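Talk notes, Jarnham evening, 11/24/25

**Open with the fruit bowl question.** Ask who has one at home. Hands up. Then ask who could say what's in it right now. (Wait. Let them laugh.)

I love this part, so don't rush it! Play fruit lets you put things side by side that would never be ripe in the same week where we live. Kids who have only met apples and bananas get to hold a dragon fruit and feel all those pointy ends - and they want the name right away. Give them the name. Then mangosteen, which is even more fun to say.

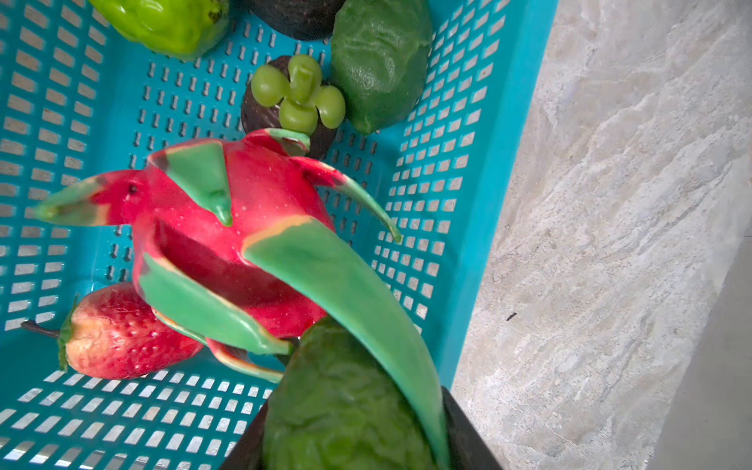
Réka Gál wrote to me after the August talk that her group learned the odd fruits first and the plain ones last, and would I please stop starting with the apple. She's right, and I've changed the order.

**Basket tips**
- Plastic with holes: rinse the whole thing, fruit and all, shake, leave to drain.
- Wide and shallow beats deep. Small hands don't dig.
- Keep it on the floor, where they can walk all the way around it.

**The sorting game** - 2 minutes, no more. By color, then by "smooth or spiky." Spiky always starts an argument, let it run!

Pass the Belmonte handout around. I printed 150, so spares go by the door.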